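Menddale Makers' Hall – Toy and Puzzle Group
Minutes of the September meeting, Friday, 6:30 p.m.

Present: Aldo Melis (chair), Nesrin Şimşekoğlu, Jarrah Tomoana, Duygu Gezer (minutes)
Apologies: Rosine Delaunay

1. Last minutes
Accepted. Jarrah asked that "the group agreed the blocks are finished" be changed to "Aldo said the blocks are finished." Changed.

2. Money
Balance stands at 107 dollars after the paint bill. Nesrin has a quote from Quintero for a run of 1000 boxed sets and wanted it noted that the price per set looks good. Jarrah asked who was going to buy 1000 boxed sets. Aldo mentioned the Pravora fair, where he was told to expect 3000 visitors. Jarrah said he had been to the Pravora fair and would like to know who counted. No order to be placed for now. Nesrin to ask Quintero for a price on 26 sets.

3. Board and blocks
Long item. Aldo spoke in favor of the maple board as it is. He likes the light color and the figure in the wood, and thinks the bright blocks show up well against it. No one disagreed about the looks.

Duygu doubted that the board needs to be so big. The sets are meant for sliding blocks from one place to another, and a child sitting at a kitchen table will not reach the back edge. Aldo said a smaller board leaves no space to push anything. Duygu said he had told us the same thing about the first board, and that one was bigger.

Jarrah raised the screw. He does not see why a toy board needs a dark screw head showing in the face of the wood, and thinks a block pushed across it could catch. Aldo said it sits flush. Jarrah said he would believe that when he had run a fingernail over it. Nesrin suggested a wood plug. Aldo thinks a plug will look worse – left with him all the same.

The star got the most talk. Its points make it turn when it is pushed from the side, which Aldo calls the interesting part and Jarrah calls the annoying part. Nesrin's nephew gave up on it in a couple of minutes, though he is four and gives up on most things. Green to stay. 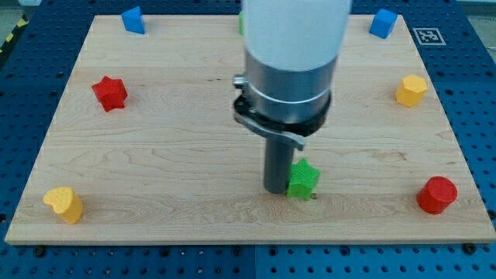 4. Rule sheet
Nesrin read out the draft. It starts with the blocks near the outside of the board and asks the player to bring them to the middle. Duygu asked what happens once they are in the middle. The draft doesn't say. Nesrin feels children will make up their own ending. Jarrah feels that is a polite way of saying there isn't one.

Rosine had sent a note asking for fewer words and larger type. Agreed. Nesrin to cut the sheet to one side of paper.

5. Name
Aldo again proposed Mestari. Duygu asked what it had to do with blocks and was told it sounded right. Vote was two for, two against. Held over until Rosine is here.

6. Other business
The glue pot was left open again.

Actions
Aldo: try a plug on scrap wood and bring it along.
Nesrin: Quintero price, shorter rule sheet.
Jarrah: fingernail test.
Duygu: new lid for the glue.

Closed 8:10 p.m.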